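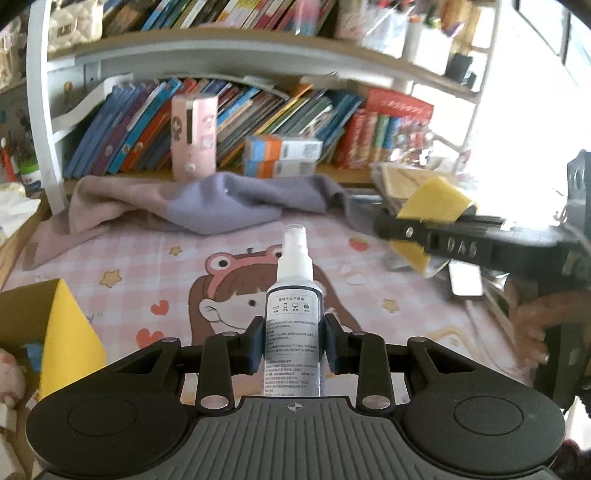

Small spray bottle held between the pads of the hand-held gripper, label facing the camera.

Hand-held gripper comparison: frequently asked questions

Which grippers are being compared?
Two pad sets, Hornley and Fandon, on the same hand-held body. The Minolska arm trial has its own page.

Why use a spray bottle?
It is narrow, has rounded shoulders and carries small print. The print gives us a quick check on focus at grip distance.

How many grasps are logged for each pad set?
200 per object, 24 objects. Repeats after a dropped frame are not counted towards the 200.

Can I use both hands?
Yes. Start both recordings before picking anything up, or the two logs will not line up. The Chiriac controller does not correct this afterwards.

What counts as a slip?
Any movement of the object against the pads of more than 2 mm after the jaws have closed.

Do I need to clear the table first?
No. Leave mats, cloths and boxes where they are.

Where do I report a fault?
Send the log number to Yiran Cao. Logs before 1,147 used the old pad calibration and should not be compared with later ones.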